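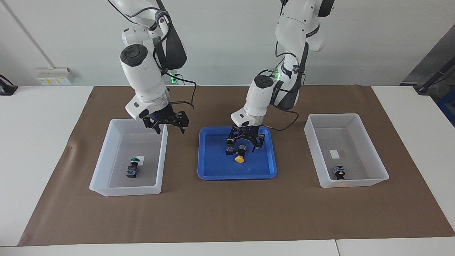
Brown paper over the table, translucent bin on it.

Protecting a work table and sorting small parts into bins
Posted by Bianka Gulyás, 2019-08-31

I have taken over the back bedroom as a small repair room, mostly old radios, bedside lamps and the odd doorbell. The table is a white-topped one I bought second-hand from a shop in Gevport that was closing down. I want to keep the top decent because I may have to sell it again when we move in January.

So far I have been laying newspaper on it. The ink comes off on my hands and on anything pale, and small screws slide under the folds. My sister says to buy a proper rubber mat but the ones I have seen are too small. The table is 200 cm long and I use nearly all of it.

The other thing is sorting. At present everything goes into one biscuit tin: switches, knobs, springs, screws, bits of wire. I would like to use plastic bins but I can't decide between see-through ones and coloured ones, or whether shallow trays would be better. I don't want to build shelves. Whatever I get has to be stackable and go under the bed at night when we have guests.

I don't do much soldering, perhaps once a fortnight, and I use a separate board for that.

Hemi Ngata
just get a bit of old carpet, works fine for me. cut it with a stanley knife from the back. bins are bins, get the cheap ones

Vlasta Charvát
I wouldn't use carpet. A dropped spring goes into the pile and you will be on your knees with a magnet, and brass screws don't come up with a magnet anyway.

Heavy brown paper is what I use. Buy it on a roll, the thick sort sold for wrapping furniture or covering floors while decorating. Thin parcel paper tears as soon as you turn something heavy round on it. I get mine from Staniforth on the ring road, but any trade counter will have it. Let it lie flat under some books overnight, otherwise the ends curl up and tip your parts on to the floor. Cut it a little smaller than the table all round so you don't catch it with your sleeve. Fix the corners with low-tack decorator's tape. Do not use parcel tape, as it leaves a line of glue on a painted or coated top that takes ages to rub off with white spirit, and white spirit dulls some tops as well.

You can write on it, too. I draw round the parts in the order they came off and put a note next to each one. When a job is finished I tear off that section or fold it up and keep it with the item if I think it will come back.

Grease will soak through paper in the end. If you do gearboxes or bicycle parts, put a baking sheet down on top. 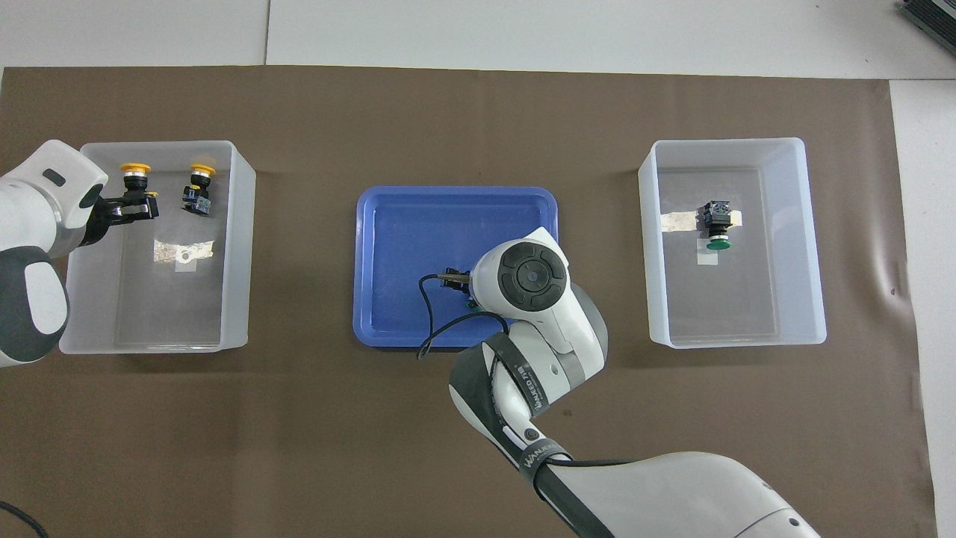 On bins, I would go for two deep see-through ones and a shallow coloured tray. The deep ones are for what you are storing, so you can tell roughly what is in there from the side when they are stacked. The tray is for the job you are doing now. Small things are far easier to pick out of a shallow tray, and a strong colour shows up screws better than white does. Empty the tray at the end of every job, even if it only means tipping the lot into an envelope with a name on it.

Don't sort too finely at the start. I began with 8 boxes and half of them had three things in. Switches and buttons together, fixings together, and the rest in a bag until you know what you have. Check that the lids come with them. Mine are Talero and the lids were sold separately, which I only found out at home.

Measure under the bed before you buy anything, and measure at the side rail, where the gap is lowest.

Walid Rawashdeh
Agree with most of that. Two things to add.

If the top is laminate, a damp cloth and washing-up liquid will get newspaper ink off, so what you have now may not be as bad as you think. Try the underside edge first.

For the soldering, keep the separate board, and move it off the paper altogether when the iron is on. I scorched a sheet once and it marked the table through it. A ceramic floor tile is good enough and costs very little. Lesard do odd ones from a box by the till, or ask a neighbour who has just had a bathroom done.

I also put masking tape labels on the short end of each bin, because that is the end you see when they are pushed under a bed.

Bianka Gulyás
Thank you all. I have ordered a roll of the thick paper and will get two clear bins to start with. The gap at the side rail is lower than I thought, so I'm glad I checked. Hemi, we have got rid of all our carpet, sorry.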